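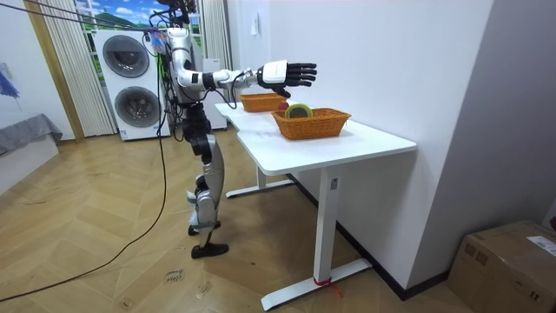
3. Data Collection

3.1 Task and workspace

All demonstrations for the basket task were recorded in the Kukden room, a furnished space with a herringbone wood floor and a stacked washer-dryer. The humanoid stands beside a white desk and works with its right arm. Power and signal cables reach it from overhead and along the floor, so the robot was not asked to walk during this task. Its feet were placed by hand before each session.

The task uses two orange woven baskets and a set of small household objects, one of which is a roll of tape. An episode consists of moving one object from one basket to the other. The operator sees the desk through the head camera and drives the arm and fingers with the Jibrin glove interface. Joint positions, finger commands and video were written to disk at the same rate and aligned afterward by time stamp.

We recorded 1059 episodes in October with seven operators. Each operator practiced until they could finish the task without help, and practice runs were not kept. An episode was dropped if the object left the desk, if the glove lost tracking, or if the operator asked to start over. This removed 134 episodes. The rest form the Darkia set used in Section 4.

Basket positions were changed between episodes within the area the right arm could reach. We did not mark fixed positions on the desk, as early tests with the Trelberg controller showed that the policy learned the marks and reached for them even after the baskets had been moved. Figure 2 shows the hand above the farther basket, with the roll of tape standing on its edge in the nearer one.

Figure 2. Workspace for the basket task. The right arm extends over the desk and the left arm hangs at the side.
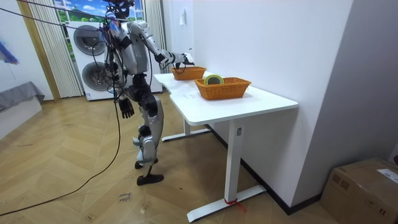 3.2 Labeling

Each kept episode was split into four phases: reach, grasp, carry and release. One annotator marked the phase boundaries from the fixed camera video, and a second checked them. Where the two disagreed, the earlier boundary was used. Pauses in the air were counted as part of the phase they interrupted. We held out 600 of the labeled grasps for the tests in Section 5.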